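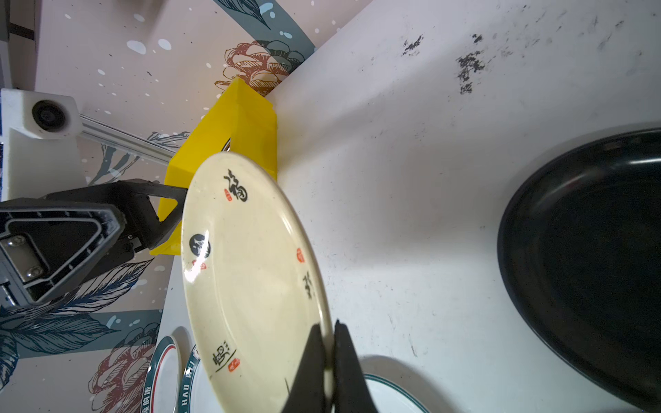 Okay, so last time we stopped at the question of what a diagnostic model is really learning when we feed it a pile of patient records, and a few of you came up after class looking worried. Good! I want you a little worried. Suppose I hand a classifier a lot of pictures of dinner plates and ask it to sort them by the kitchen they came from. One kitchen happens to own a cream plate with black Chinese characters and little red seal stamps around the rim, and the model gets that kitchen right every single time. It has learned the rim. Ask it about the food, or the cook, and it has nothing for you. Medical models do this constantly, and today is about how to catch them at it.

Search this site Search Advanced search

Week 9: Shortcuts, leakage, and why your accuracy is too high

First, some vocabulary. A shortcut is any feature that predicts the label in your data but has no real connection to the illness. Leakage is when information about the answer sneaks into the inputs. They overlap a lot and people mix them up (I do it too, when I'm tired), so don't lose sleep over the border between them.

The case we'll work through is the Irerthorpe sleep set, which you should have downloaded in September. It has 236 patients, all of them adults referred for daytime sleepiness, and the job is to predict who ends up with a sleep apnea diagnosis. Each record has an age, a neck measurement, a questionnaire score, overnight oxygen readings, and some free-text notes from the clinic.

When Telmo Mateos first ran this as his term project, his model got nearly everything right on the held-out patients, and he was thrilled, and so was I for one evening. Then we looked at which inputs it leaned on. The top one was the length of the oxygen recording. Patients the doctors already suspected had been sent home with the Plirnenum recorder, which runs all night, and everybody else got the older Lestar clip, which stops early. So the model had found out what the doctor thought before the test was even done. Take that column out and performance drops to something pretty ordinary, a bit better than going by neck size alone.

I love this example because there was no sloppiness in it. The split was clean, the code was fine, the labels were checked. The trouble was baked in at the clinic, before any of us had opened a file.

Things to try when a result looks too good:

- Drop your strongest feature and retrain. If everything collapses, go find out how that feature gets collected, and by whom.
- Train on junk. Give the model only the stuff that shouldn't matter (file size, device, time of day, record length) and see how well it does. A high score there is very bad news.
- Split by site or by device, so the model gets tested on a place it has never seen.
- Read the notes by hand. I mean it, sit down with coffee and read them! In this set, 2 of the notes say "start CPAP" outright, and CPAP is the treatment. 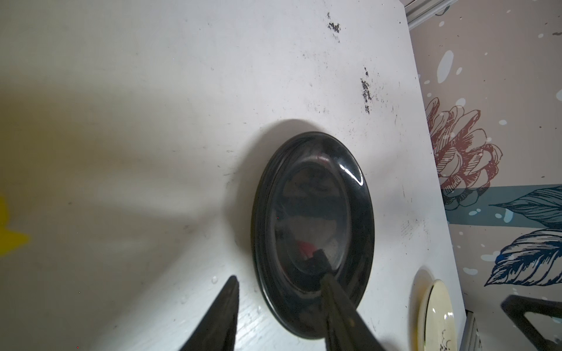
Fig. 2. Black plate with glare along the rim.

Now for sample size, which always comes up. You'll hear that 200 patients is plenty, or hopeless, depending on who's talking. My answer is that it depends on how common the condition is, how many inputs you're using, and how noisy the labels are. More patients from the same clinic won't fix a shortcut, though. You just get more confident about the wrong thing. Patients from a second clinic with different habits and different equipment will often teach you much more, even if there are fewer of them.

Echevarría's chapter on external testing covers this better than I can in an hour, so please read it before section. Skip the part on calibration for now, we'll get there, and it makes a lot more sense once you've seen a badly calibrated model in the wild.

Somebody asked whether doctors fall for shortcuts too. Sure they do. A doctor who hears "loud snorer" over the phone may be halfway to a diagnosis before the patient sits down. The difference I care about is that you can ask the doctor what tipped them off and usually get a useful answer, and with a model you have to design the question yourself.

For section, bring:

1. Your Irerthorpe model, trained with and without recording length.
2. A list of 3 inputs you'd be suspicious of, with a sentence on each about how it gets recorded in the clinic.
3. One junk-only model and its score, even if the score is embarrassing.

Write-ups are due November 25, 2020, by email as usual. Keep the plots small, and label your axes this time, please.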